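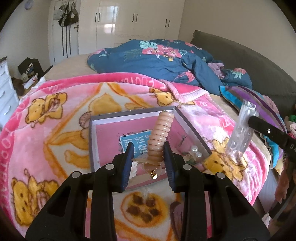 The Trial Month

The Bromow came on a Monday, in a carton so well packed that my mother kept the foam. She keeps everything that has a shape to it, and she had already found a use for the long piece before I had the second strap undone. I signed the loan sheet on the hall table and wrote my name twice, Trinity Haddad on the line for the customer and Trinity Haddad again on the line for the reviewer, which felt a little like marrying myself.

I should say how I came to be doing it at all. I had been writing the back page of the Cludley catalog for three years by then, the page where one of us takes an item home and lives with it and then tells the customers, in a friendly way, whether to bother. I had done kettles. I had done a heated footstool that my mother still talks about as though it had been a relative. And that April the office decided that if we were going to sell a robot arm, or at any rate rent one, then the back page had better have something to say about it, and since I lived with a person who was exactly the customer they had in mind, the carton came to our house.

The arm itself was called the Grotik and it was not in the carton. That was the part it took me longest to explain at home. You didn't get the arm until you had taught it, and you taught it with the Bromow, which was a pair of black grippers with handles, one for each hand. You held them and did your job with them, your own ordinary job in your own ordinary house, and they kept a record of everything the fingers did and saw. Then the record went off to the company, and some weeks later the arm arrived knowing your job.

"And what is my job?" said my mother.

"Putting up the boxes," I said.

She thought this over. She was not displeased to hear it called a job.

The boxes were something she had started after my father died, when she couldn't sleep and couldn't read either. She filled flat little gift boxes for the girls in the family, and then for the daughters of people she used to work with, and then for more or less any girl who was having a birthday within reach of the post office. Hair ties, beads, pins, a soap, a clip. She had a great gift for it. A girl of nine and a girl of fifteen would each open one and believe that somebody had been watching her closely for a year. But her thumbs had been going for some time, and that winter there had been an afternoon when I came in and found her sitting on the edge of the bed with a bag of beads in her lap that she hadn't been able to open, looking out the window as if she were waiting for a bus.

So we set up in her bedroom, where the boxes had always been done, on the pink blanket with the bears. I suggested the kitchen table, which is what the booklet recommends, a firm and level surface at waist height. She said that she had never once done a box on a table and she wasn't going to teach it wrong.

The first evening was hopeless. I am going to be fair to the Bromow here, because in the end I was fair to it in print, but it is a strange thing to be a grown woman and not be able to pick up a hair tie. You squeeze the handle and the fingers come together, simple enough, except that they come together a little beyond where your own hand believes itself to be, and for the first hour I kept closing them politely on nothing. Beads were the worst. I chased one bead across that blanket until it went down between the bed and the wall, where I expect it still is.

My mother watched all this with her hands folded. "You're grabbing," she said. "Don't grab. Go to it as if you were going to ask it something."

On the second evening she had me sit so that she could see past my shoulder, and she talked me through it. The wrapper is held back on the one side while the other side lifts. You bring the thing up straight and you wait a moment, and then you let it down where there's room for it. I had seen her do this since I was in high school and had never noticed that she waited. When I did it her way, with a spiral hair tie, rings and all, it came up standing in the fingers as neat as you please, and she let out such a cheer that the people next door knocked to ask if everything was all right.

After that we did a little every evening. I'd get home a bit before six and she'd have the things laid out already, and we'd have a cup of tea first, and then I would strap in and she would direct. There was a telephone line you could call if you had trouble, and we called it more than we needed to, because the man on it was a pleasure. His name was Ignacio Van Dusen. He worked out of the service center in Garg and he had one of those slow voices that make you sit down. My mother took to asking for him by name. She asked him whether the machine minded being talked to, and he said that it couldn't hear but that in his experience the work was better when people talked.

"What do other people teach it?" she asked him once. I had him on the speaker, propped against the pillow.

"Oh, all kinds of things," he said. "Pill organizers. Laundry, a lot of laundry. There's a gentleman up north who ties flies."

"And does it tie them well?"

"He says it ties them the way he did at forty," said Mr. Van Dusen, and there was a bit of a silence in the room, and then my mother asked him what the weather was doing in Garg.

The trouble, when it came, was about the order of things. The booklet wanted the same box done the same way, 13 times over, so that the arm would have something solid to go on. And my mother couldn't do it. She could no more fill the same box twice than she could tell the same story twice. She would have me set the soap in and then she'd tilt her head and say no, take it out, that one's for Nadia's girl, she's got enough soap, give her the beads.
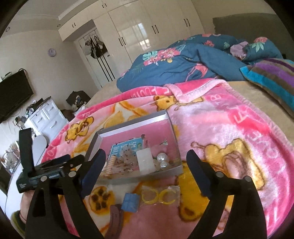
The box on the bear blanket, with the soap in the middle and the big pearl beads on the right.

"Mama, it has to be the same," I said. It was late and my forearms ached. I had a good grip on both handles and nothing between the fingers, and I must have looked like something washed up on a beach. "It won't know what to do if it's different every time."

"Then it isn't doing boxes," she said. "It's doing a box."

I was cross with her, I'll admit it. I was thinking of my page, and of the fact that the office had already laid out the spread with a space for me to be delighted in. I said that I was only trying to help her and she said that she knew that, and that she would like to go to bed now if I would take my crabs off it. I packed the Bromow into its carton without the long piece of foam and I sat in the kitchen feeling sorry for myself until the tea went cold.

In the morning I called Garg from the car. I told Mr. Van Dusen that I thought we'd have to send it back, and that I was sorry, and why. He didn't say anything for a while. I could hear him eating something, toast I think.

"Does she tell you what goes where?" he said. "Out loud?"

"Constantly," I said.

"Well, then, let her tell it. We've got people who do it like that. You teach it the picking up and the putting down, every item she's got, all sorts of places in the box. Don't worry about the order. Then when it comes, she sits there and says what she wants." He chewed. "It's in the booklet, but it's in the back, and I've asked them and asked them to move it."

I said that I would put that in the review, and I did. It's the second paragraph.

So that is what we did, for the rest of that month. I picked up the clip and put it down on the left, and on the right, and in the back corner. I picked up the little packets and the bags and the soap, which was a beast and wanted both hands. My mother gave up directing me, mostly, and lay back against the headboard with her shoes off, and when I had been at it a while she would tell me who things were for. I heard about people I'd never heard of. I heard about a girl named Rosalie who had worked beside her in the pattern room and who had once eaten a button on a dare, and whose granddaughter was going to get the yellow hair bands, no question about it. I heard a good deal about my father that I won't put down here. The grippers went up and down and the light went off the wardrobe doors, and some evenings we forgot about supper.

The Grotik came in a much bigger carton and a young woman drove out to bolt it to its stand. I gave it four stars out of five in the catalog. I said that it was slow, and that it was, and that the booklet was back to front, and that the telephone service was the best I'd come across in three years of the page. I said the beads took it more than one try. I didn't say that the first time it went down for a hair tie and brought it up straight it stopped there a moment, over the box, before it let it down, and that my mother put her hand on my arm.

"Look at that," she said. "It waits."

Then she told it no, not there, over by the soap, and it went and did it again.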